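Subject: Re: [Stillville-readers] the second half, and who is Jiller?

Hi all,

Unnur wrote on Thursday:

> I finished last night and I'm a bit cross. The first 60 pages
> are so good (the ferry! the aunt with the ledger!) and then
> Quiroga drops the whole town and sends us off to Olamton with
> a narrator we've never met. Who is Jiller? Why should I care
> what he had for lunch? Did I miss a chapter? I'd like somebody
> to talk me into the second half before we meet, or else I'm
> giving it two stars and bringing only the cheap cookies.

Please don't bring the cheap cookies! I'm going to have a try at talking you into it, and I should admit I felt the same way the first time through. I put the book down for most of December and read two mysteries instead.

What got me going again was the ledger. Remember how the aunt writes down every loan she makes, and there's one entry with no name, just 400 and a little drawing of a key? I'd forgotten all about it. Then Jiller is going on and on about his landlord, and he mentions that his mother bought the boarding house with 400 she "was never asked to give back." I went back and checked and the dates fit. So I think he's the ferryman's son, and that's why he knows what the house in Stillville smells like even though he says he's never been north of Olamton. He's been told about it his whole life. (If that was obvious to everyone else, be kind.)

Once I had that in my head, I liked his chapters a lot better. The lunch business is still too long, I'll give you that. So is the part about the tram strike, and I say that as a person who usually loves a strike in a novel. But the letter he writes and doesn't mail, near the end of part two? I read it out loud to my husband while he was trying to fix the sink.
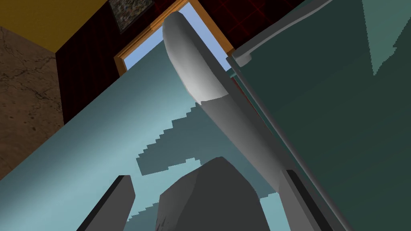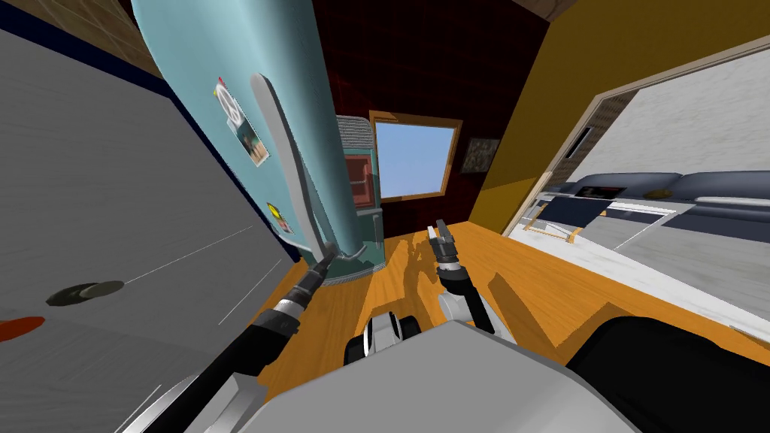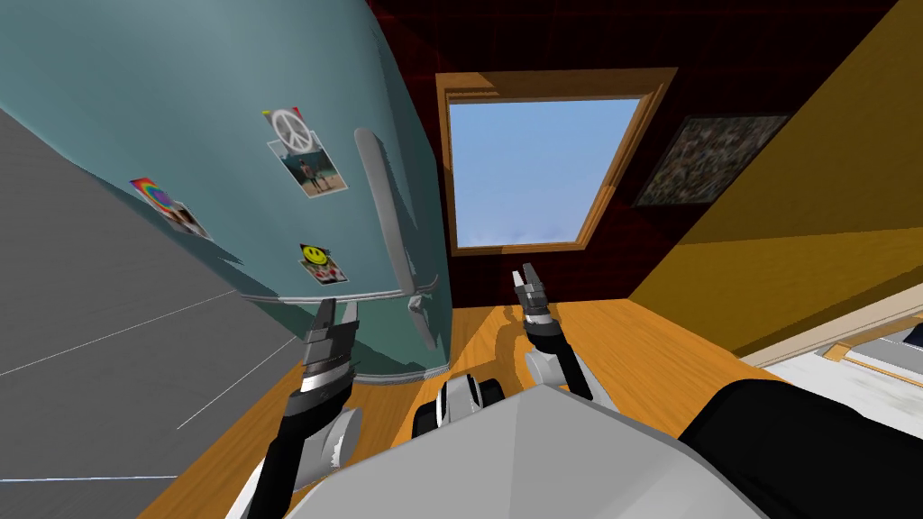 Dougal Ritchie thinks I have it wrong, by the way. He emailed me off-list to say the 400 is a red herring, that Jiller is plainly lying about his mother, and that the boarding house cost 2000 according to the lawyer in chapter nine. His idea is that Jiller found the ledger after the aunt died and made himself a family out of it. I hate how much I like this. It would explain why he gets the color of the ferry wrong, which I'd put down to sloppy editing.

Dougal, would you post the rest of it to the list? You had a good bit about the key that I'd only mangle.

A few other things while I'm here. My page numbers are from the paperback, and Firdevs has the large print, so let's go by chapter when we meet or we'll be flipping around all evening like last time. The library in Kerslake has one copy back on the shelf if anyone is still looking. And we need to pick the next book. I'd vote for something short, with one narrator, who stays put.

Unnur, read chapter four again and then chapter fifteen straight after it. If you still want to give it two stars I'll say no more.

Wilma Strachan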